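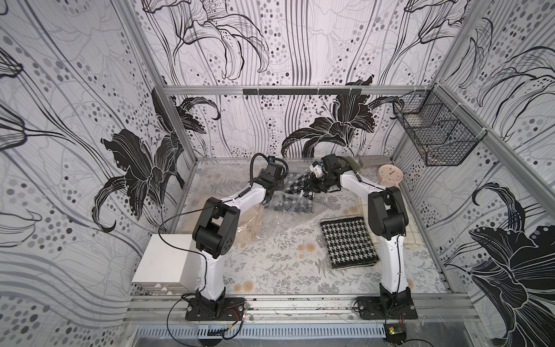

Nandi Mahlangu wrote back to say that my last batch of paste was too thin by a mile, and that if I kept cooking it in the big pot it would go on being thin until I retired. She also asked if I had tried soaking the starch overnight. I had not, Nandi, but I have now, and you were right on the soaking and I think half right on the pot.

Notebook Recipes Papers Repairs Search

So, wheat starch paste again. I know some of you have gone over to the ready-mixed tub from Movier and are perfectly happy, and I don't blame you one bit on a busy morning (I used it myself for the Engelbrecht hallway). But I do love the way the cooked paste lets you slide a strip over by a hair when the seam isn't sitting right, and the tub stuff grabs too soon for my slow old hands.
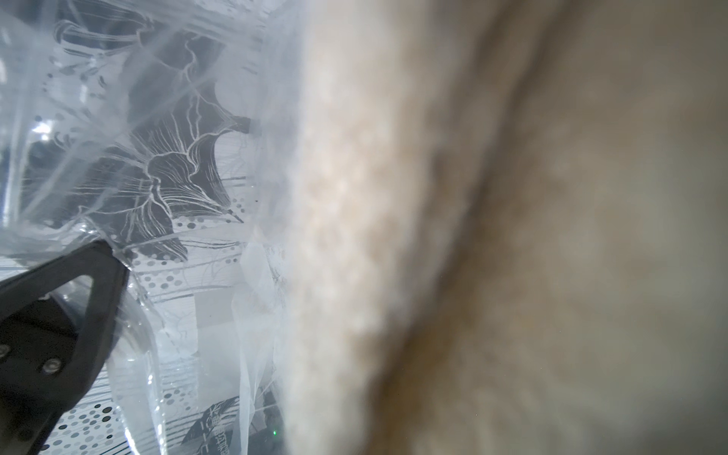 FLOLLVILLE, 7/21/26

Soaked 176 grams of starch overnight in the blue bowl with just enough cold water to cover, poured the cloudy water off in the morning, and started fresh. Small pot this time. Low heat, wooden spoon, stirring the whole while, and I let it go 16 minutes after it first turned glassy. It fought me toward the end and I had to change arms! Pushed it through the horsehair sieve twice once it had cooled. The first pass left a few lumps, the second came out like custard.

Brushed it out on offcuts of the plain Miline lining paper and on two pieces of an old floral I had rolled up behind the door. Let them rest, folded paste side in, for 10 minutes. The lining paper relaxed nicely and went up flat. The floral stretched more than I expected, a good eighth of an inch across the width, and when I butted the two pieces together the petals wouldn't meet at the top if they met at the bottom. I shall try a shorter rest on that one, maybe half the time, and wet the wall side a little with a sponge first.

A word on big patterns while I'm thinking of it. Start from the middle of the wall you see first when you come in, and let the corners take whatever is left over. I spent years starting in the corner like I was taught and ending up with half a bloom over the fireplace.

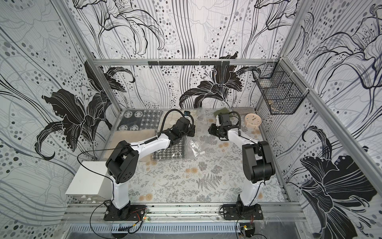
Black lilies on all three panels.

Still to do: a second batch with a pinch less water, and a test over the old size on the stairwell board. Whoever has the long smoothing brush, please bring it back to the hook, I have been using a clothes brush and feeling sorry for myself. The rest of the paste is in the fridge in the jar with the green lid, good through the end of the week. If it smells sour, out it goes.

Workshop notebook, Flollville | Contact | Copyright 2026 | Back to top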